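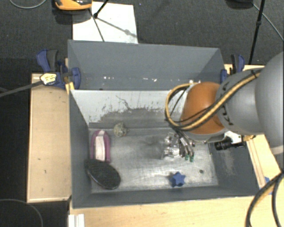

Nulora will begin taking worn sorting bins for refinishing in November, the company announced. The service covers the large open bins used by repair shops, schools, thrift stores and warehouses to hold loose small goods. Years of use leave marks that owners tend to put up with, such as the row of white chips along the low part of a back panel, a ragged dark patch where the coating has scraped away, or fine scratches and cloudy smears across the floor of the bin. Small items like a blue star-shaped piece can still be picked out easily against a gray floor, but damaged coating can flake and end up mixed in with the goods.

Work will be done at the Nulora shop in Prenia. Each bin is emptied, washed, sanded and given two new coats in gray or blue-gray. The standard turnaround is 11 working days. The price is $200 per bin, with pickup and return included for addresses within 19 miles of the shop. Bins with bent walls will be quoted separately.

Nulora refinished 756 shelves and carts last year and is adding bins at the request of existing customers. The first orders are from Wondton, a secondhand toy and household goods seller, and the Venkataraman Community Workshop.

Owners should remove all loose items before pickup. Anything left in a bin will be bagged, labeled and sent back with it. Orders open at 9 a.m. on the first working day of November and can be placed at the front desk or by phone.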